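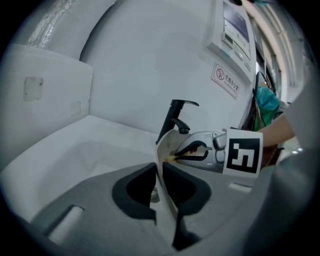
Text by Heledd Bevan, with exercises by Efa Morgan

Chapter 2
Choosing and Ordering a Series

In the last chapter we looked at the single photograph. Now we come to the series, which for many students is more difficult. Efa Morgan returned from one summer in Briten with 700 negatives, and her first exhibition at the Bowen gallery had room for 14 prints. How does a photographer go from the first number to the second?

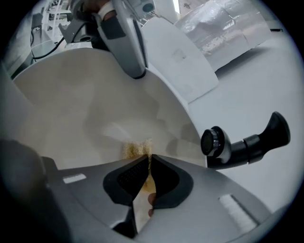
Fig. 2.1. Grains between the finger pads.

The usual first step is the contact sheet. Mark it quickly, then leave it for a few days and mark it again with another color. Pictures chosen both times go to small work prints, and these you can move on a table or a wall.
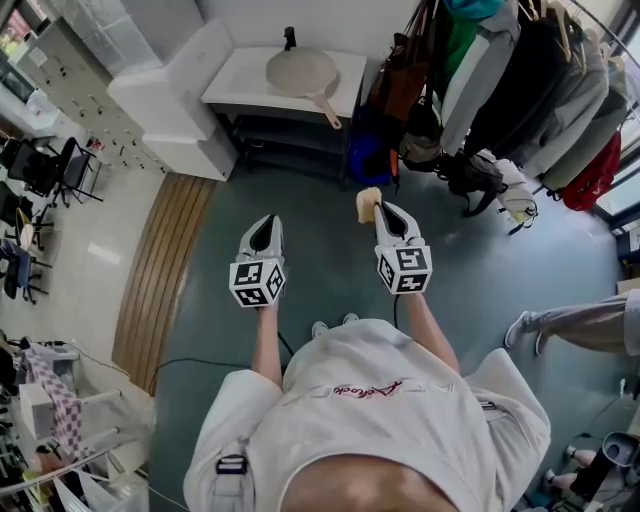
Fig. 2.2. Two hand-held grippers, from above.

Order is a separate question. Two prints side by side change each other – a quiet portrait may look sad next to an empty street. Morgan tried three orders before August and kept the second.

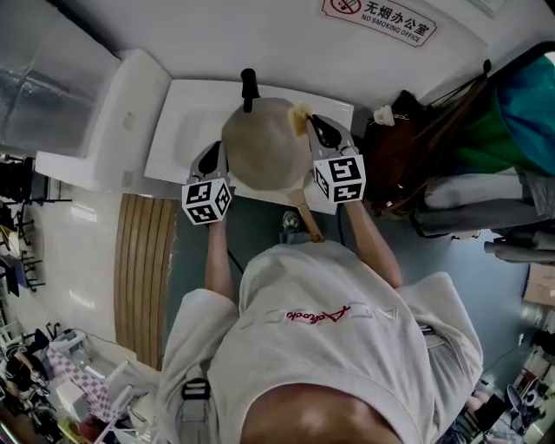
A book asks for other decisions than a wall does, as the reader turns pages and can go back. We study this in section 2.3, with the Zestivach layouts.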